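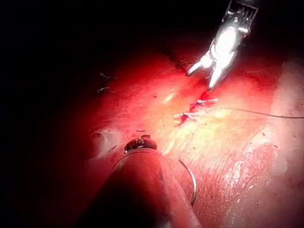 Civarden Teaching Console
Set-up and Operation Guide
Section 4: Recording a suturing demonstration

This section covers recording a stitch by remote control, from seating the operator to saving the finished take. It assumes that the arms have been homed (Section 2) and that the camera views have been checked (Section 3). Replaying a learned stitch is dealt with in Section 6.

CAUTION: The teaching mode is for bench and training use only. Do not record demonstrations during patient care.

4.1 Before you start

1. Log in at the console under your own operator name. Takes are grouped by operator, and takes saved under a shared name can't be separated later.
2. Open the Tirnano task list and choose Single Stitch, Running Stitch or Knot Only.
3. Adjust the seat and armrests until both forearms are supported and your elbows are level with the hand controls.
4. Set motion scaling. The factory setting is 4 to 1, so moving your hand four centimetres moves the instrument tip one. Leave it there for your first session.
5. Place your hands in the controls and match the angle of each on-screen instrument. The border of the view turns green when both sides agree.
6. Press the left pedal to take control.

Note: If the border stays amber, open and close each finger grip once and try again. If it still stays amber, repeat the homing steps in Section 2.

4.2 Recording a take

1. Bring both instruments into view with the jaws open and clear of the tissue.
2. Press the right pedal. A tone sounds and the take counter goes up by one.
3. Hold still until the second tone. The system stores this as the starting pose.
4. Pick up the needle and carry out the stitch at your normal working pace. Going slowly to be helpful gives hesitant motion on replay.
5. Pull the thread through in one steady draw where you can. If you need to change grip, change it fully, then carry on pulling.
6. Tie the knot, let go of both thread ends and open both jaws.
7. Lift clear of the surface and hold still.
8. Press the right pedal again to end the take.

CAUTION: Do not lift your head from the viewer while a take is running. The arms will freeze, and the take will be marked as broken.

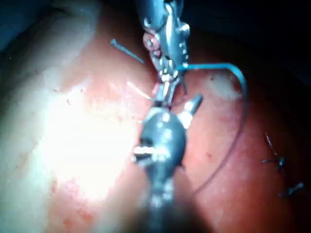 If you run out of room to move your hands, press and hold the left pedal. The instruments stay where they are while you bring your hands back to a comfortable position. Release the pedal to carry on. This pause is removed when the take is saved, so there is no need to start again.

Dropped needles and missed grasps are a different matter. Keep the take if you recovered without help, and label it Recovered. Discard it if anyone reached in by hand.

4.3 How many takes to record

A first training run needs 100 good takes of the same task. They need not be recorded in one sitting. We suggest stopping after 29 in a session, as hand tremor and shortcuts begin to creep in when the operator is tired.

Vary the following between takes:

Starting position of each instrument
Direction of the stitch
Length of the free thread
Light level, within the range given in Section 3

Keep these the same:

Needle size and thread type
Motion scaling
Which hand drives the needle

4.4 Reviewing and labelling

1. Open the Review tab. New takes have a blue dot.
2. Play each take through once at full speed.
3. Mark the needle entry, the needle exit and the end of the knot by pressing M at each point.
4. Choose Good, Recovered or Discard.
5. Press Save. Discarded takes are held for 11 days and then deleted.

If two people share the reviewing, both should label the same small batch first and compare results. Differences usually come down to where the knot is taken to end. The rule used by the software is the moment both thread ends are released.

4.5 Comments from users 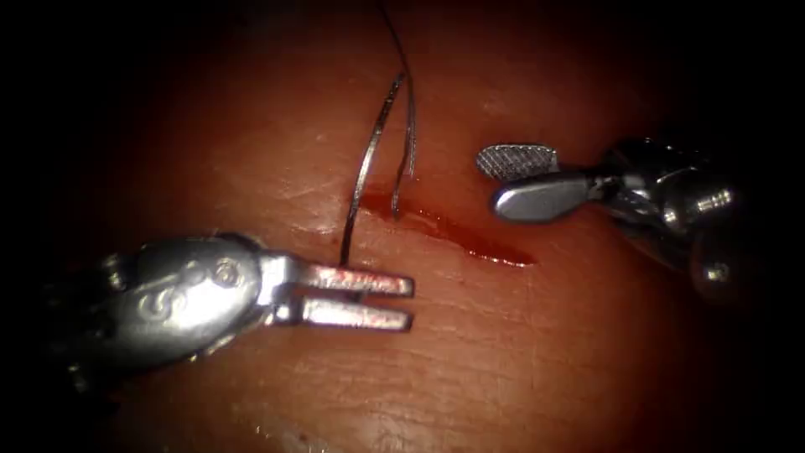
Kátia Camargo writes that her operators kept losing takes at the very end, by pressing the pedal while their hands were still moving. She now has them count to two after lifting clear, and would like to see this added to the steps. We have left step 7 of 4.2 as it is, but a count of two is enough for the system to register the finishing pose.

She also asks whether left-handed and right-handed takes can go into one training run. They can't in the present version. Set up a separate task for each under Tirnano > New Task and record the full number for both.

4.6 Ending the session

1. Open both jaws and move the instruments clear.
2. Press the left pedal twice to give up control. The border turns grey.
3. Wait for Upload Complete before logging out.
4. Follow the instrument cleaning steps in Section 8.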